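# About Zandeck

Zandeck is a contract laundry and garment-care company that runs two-arm robots alongside its own staff.

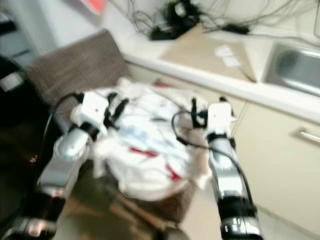
Most of our work is pickup and sorting, the part of a laundry that machine builders left alone for a long time. Washers, dryers and ironers have been automatic for decades, but a person still had to lift each piece and find its edges. A garment bunched up on a chair, with its two red stripes crossing it through the folds, gives a vision system very little to go on. Our arms approach such a pile from both sides, one gripper to the left and one to the right. The control software, Gasetti, was written in-house and is now in release 7.

## What changed on the floor

The company has 259 employees at 3 sites. When the first cells went into the Jamis plant in January, the sorting crew was reassigned by written agreement and no positions were cut. Former sorters now work in one of these roles:

- **Cell operator.** Loads work, clears faults, and stops the arms when a piece is caught or twisted.
- **Inspector.** Checks seams, stains and prints before folding.
- **Trainer.** Guides the arms through new garment types and marks failed grasps for the software group.

Operators complete 25 hours of paid training before they run a cell alone. Shift length did not change. Pay grades did – the operator grade sits one step above the old sorting grade.

Some effects were less welcome. Operators report more standing and more screen time, and the pace of a shift now depends partly on fault rates. We rotate stations at each break and log every stop by cause. The logs are open to all staff.

## Sites

Jamis handles hotel and restaurant linen. Tiêu handles uniforms and personal garments. The Zandeck main office houses the software group, the spare-parts store and a small wash line used for acceptance tests.

Page last revised May 16, 2018.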